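Notebook, 25th February. Open day at Ililthorpe, cable bench
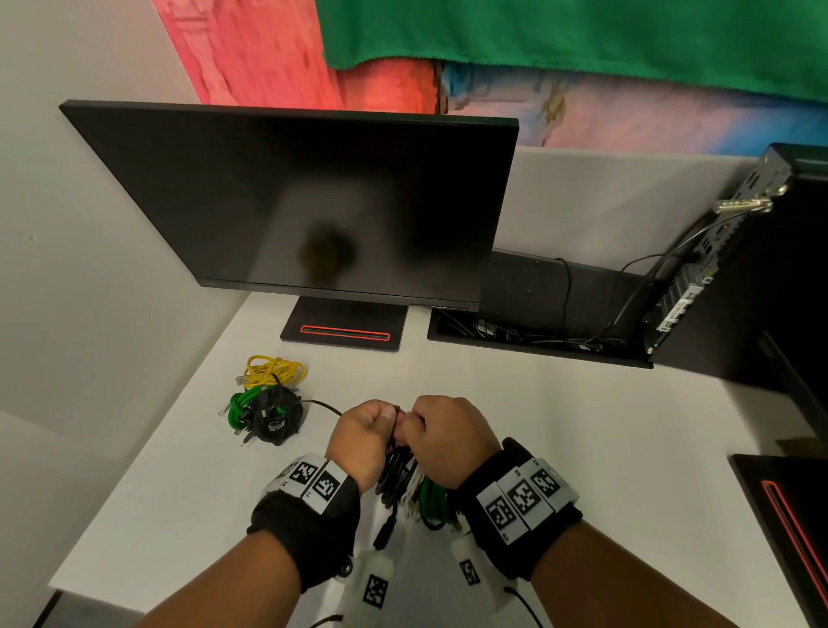 Before the doors opened

Got in early because I did not trust the bench to be ready, and I was right not to. The cable task is the one everybody wants to see (people love watching somebody else deal with a mess, I guess), so we put it closest to the entrance and left the Bemlow arm farther back where there's room for a rope line.

The idea for the day was simple enough. A person wears the wrist straps and the head camera and sorts cables by hand, we record it, and visitors get to see what the recordings look like before they go and watch the arm try the same kind of thing. Roland Hartley wanted it the other way around, arm first, but I talked him out of it. If you see the arm first you think it's slow. If you've just watched a human pick at a knot of black cords and lose patience, the arm looks pretty great!

Note to self: black cords, black straps, black monitor base. Anybody who wants to know why we print the marker tiles on white only has to stand at that desk for a minute. I said this to three different groups and it went over well every time, so keep it in the talk.

Marker straps

We're still on the tile version, a row on each wrist and then the small boxes farther up the forearm with their own markers. I like having both. When you turn your hand over to get at a plug, the wrist tiles go edge-on to the camera and the forearm ones usually stay good, at least on my arms. Tai (our tracking software, for whoever reads this later) picks up whichever it can see and fills in the rest, and it did that without much fuss until a little before lunch, when it dropped the right wrist over and over. I restarted it twice. Then I wiped the tiles with a dry cloth and it was fine. Should have done that first.

Things to fix on the straps:
The wires from the forearm boxes run back toward the elbow and then they're on their own. Need a clip at the upper arm. I caught mine on the chair.
One size of strap is not enough. We had a high school group and the straps slid around on the smaller kids, which ruins the calibration.
Spare tiles. Bring spare tiles!

How the demo went

We ran 12 sessions over the day, and I cut the task down after the first two. I'd planned on people untangling the whole pile, and that was way too much. One man stayed on it so long that the line behind him wandered off to see the arm. After that the rule was: pick up one bundle, find both ends of one cable, lay it down by itself, done. Much better, and the recordings are more useful to us that way too, since each one has a clean start and stop.

The yellow Ethernet cable was everybody's favorite. It's the only thing on the desk you can tell apart from across the room, so they all went for it, and I ended up asking people to please try a black one. The green coil is nearly as easy. If we want the hard cases in the recordings, the easy ones have to come out of the pile, or at least go at the bottom.

A woman who works with wiring harnesses for buses stopped by and watched for a long time, and then she showed me how she'd do it. She holds the bundle in the left fist with the thumb on top and lets it hang, then works the loops with the right. Gravity does half the job. I'd been flattening everything out on the desk like a fool. I tried it her way for the rest of the afternoon and I'm a convert. Would like to get her back in for a proper session, if Roland can find her in the sign-in book.

The Bemlow arm

It got 6 of its runs done all the way through. The misses were mostly the same miss: it grabs a loop instead of an end, pulls, and the whole pile comes along for the ride. The crowd enjoyed that more than the good runs, to be fair. Roland stopped one by hand when a plug got wedged. The Stostel people want to know if it would do any better with softer fingertips, and I said I'd try it but I'm not expecting much. I think it's picking the wrong spot, and softer fingers will only pick the wrong spot more gently.

Numbers and loose ends

Disk count at close says we have 3684 clips in the cable set, counting everything since December. Almost 3000 of those have been checked. The rest are sitting there waiting for me and a large coffee.

Roland has the sign-in book.
Chair with the bad wheel is still in the demo area, please somebody move it before the next visit.
Ask Stostel what their fingertips are made of and whether they leave residue on plugs.
Re-do calibration on the head camera, it got bumped when we were swapping people in and out.
Try the hanging grip on ten clips and see if Tai holds the thumb any better.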